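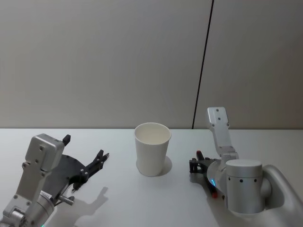

Why does our left hand let go of a paper cup halfway through a lift, when the same grasp ran fine for days?
Most likely the hand is hitting its current limit and going limp to protect itself. A paper cup gives a little under the fingers, the controller keeps squeezing to reach the closed position you asked for, the current climbs, and the driver shuts that finger off. Look in the fault log for an overcurrent entry at the moment of the drop.

The long version, for anyone with a similar two-arm bench. We're running a cup handover routine we call Flala, left hand to right, and I love this project to bits! We had 496 clean handovers before the first drop. Then the left hand started opening by itself about a second into the lift, no error on the main screen, and the arm carried on to the meeting point with nothing in its fingers. Worse, the right arm still closed on thin air and reported success. I've restarted everything, recalibrated the hand and swapped the cup for a fresh one from the same sleeve. Still drops maybe one in five. What would you check first?
Colton Nguyen
Posted Jun 23, 2026

Solange Gosselin
Oh, I know this one and it's very fixable! The short answer at the top has it, I think. Go through it in this order:
Pull the hand's own log, as the main screen often only shows arm faults.
Drop the grip force limit well down. An empty cup needs hardly anything.
Change the grasp so it stops on contact instead of driving to a fixed closed position.
Run the lift with no cup at all. If it still opens, you're looking at wiring.
That last one caught us in January — a connector at the wrist had worked itself half out, and it only lost contact when the joint rolled past a certain angle. Power the arm right down before you put your fingers anywhere near it, please. The emergency stop on ours cuts the motors but leaves the hand live. 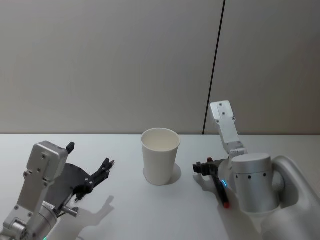

Chantal Ouellet reckons the false success is the bigger fault, and that a dropped cup is just how you found out about it. She'd have the right arm refuse to move until the left hand confirms it's still holding something, and count a grasp as good only if the fingers stop short of fully closed. I'm with her on that. It took me 2 evenings to add and it's my favourite bit of code in the whole setup.

Diane Girard
try different cups, ours were rubbish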